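Chapter 4
Where the Examples Come From

People who sell learning robots like to talk about the learning. They say less about the examples, and the examples are where most of the money and most of the mistakes go. This chapter is about that dull middle part of the job.

Take a task that sounds easy: push a colored block across a board to a spot named in a short command. The Altdale set, which we will use through Chapter 7, holds 1295 recorded tries at tasks of this sort. A person steers the arm, the blocks get shoved, the try is saved. Then somebody resets the blocks and starts over.
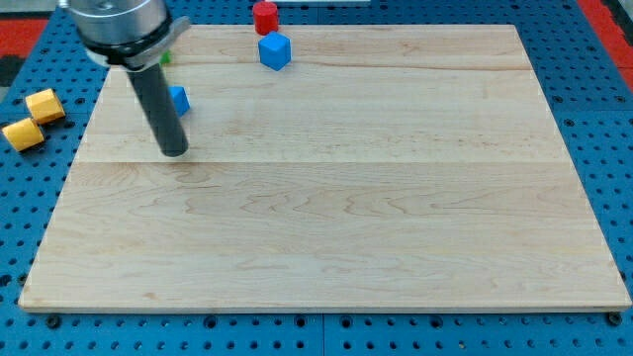

Is 1295 a lot? It depends on what you think was learned. If the blocks begin in much the same places each time, a system can score well by repeating a few common paths, and its score will tell you very little about whether it tells blue from yellow. When we went through the Altdale set by hand, we threw out 46 tries in which the saved command did not match the move.

Be wary, too, of the claim that more is always better. A set of 700 varied tries may teach more than a far larger pile of near copies - but you have to check, and checking is slow work.

Before reading on, write down what you would want to know about a set before you trusted it. Keep the list. We will return to it in Section 4.3, where the Nomelik set gets the same treatment.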